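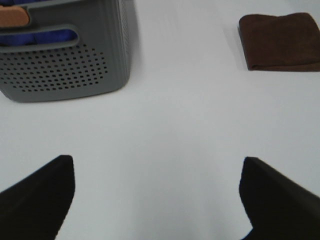 About Bielecka

Bielecka supplies interior fittings and door control units for passenger rail cars. We work with car builders, with overhaul shops and, under direct contract, with transit agencies that maintain their own fleets. The company has 91 employees on one site, which holds the engineering office, the assembly hall and the test track for door leaves.

What we make

Suser is our door control unit for sliding plug doors. It reads the obstacle sensor, the emergency handle and the train line, and it records each opening cycle with a time stamp. The unit fits the mounting points of most older controllers, so a car can be converted without new brackets.

Plendoslow is a family of seat frames and partition mounts. All parts in the family share one floor rail. A maintenance crew can change a car from commuter to regional layout with hand tools, and the rail itself stays in place.

Ida is the record system behind both product lines. Every unit that leaves the hall has an Ida entry with its drawing revision, torque values and test results. Customers get read access for the service life of the part.

How contracts are handled

Most of our work comes through public tenders. We bid as a subcontractor to the car builder in the larger ones and as lead supplier in overhaul work. Where a tender asks for local content, we state the share by part number — labor, raw material and bought-in items are listed apart. When an award is under review, we hold the quoted price and delivery slots until the review period ends.

Current orders cover 812 door control units for delivery in 4 lots. The first lot is in final test and ships in October. A separate order of 77 partition sets is in assembly.

Testing

Door units run through an endurance cycle on the test track before release. Seat frames are load tested by sample, with the sample size set in the contract. Failed parts are kept, tagged and reviewed with the customer's inspector. We do not rework a failed structural part.
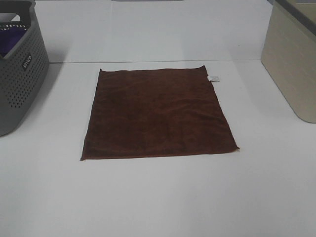
Endang Tarigan puts the case for the Ida records this way: "When a door fault comes in from a depot, I want the revision and the torque sheet open before I pick up the phone. With the old paper files that took a morning."

Management

The company is run by Bastien Deschamps, who also signs all tender documents. Engineering, purchasing and quality report to him directly. Quality has the authority to stop a shipment without his approval.

Visits and supplier questions

Inspectors and customer staff are received at the main gate from 8 a.m. Safety shoes are required in the assembly hall. Supplier offers should name the product line they refer to and include a current material certificate.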